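Los brazos de Kurkeo ya trabajan en el taller de preparación

Desde el 03/02/2025 una parte de los pedidos pequeños de Kurkeo se prepara con brazos robóticos. Son series de hasta 500 unidades que antes se montaban a mano en dos turnos. El equipo de Lena Kozłowski sigue siendo el mismo, pero el reparto de tareas ha cambiado: menos horas de colocar piezas y más de ajustar puestos y revisar lo que sale.
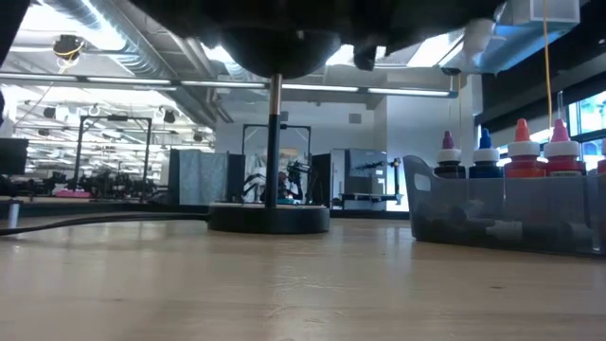 El turno de tarde es el que más lo ha notado. Gülizar Karabulut pasó años en montaje y ahora prepara las mesas y corrige los programas cuando cambia el pedido. Pide que el material se deje siempre en el mismo sitio - los botes de boquilla de color, por ejemplo, en fila en su cubeta gris - y que los cables que van sobre la mesa se revisen al empezar.

La formación dura 200 horas y cuenta como jornada. Quien quiera entrar en el grupo de June, es decir, el de junio, debe avisar a Meinrad Haslinger. Los pluses de turno no cambian por ahora.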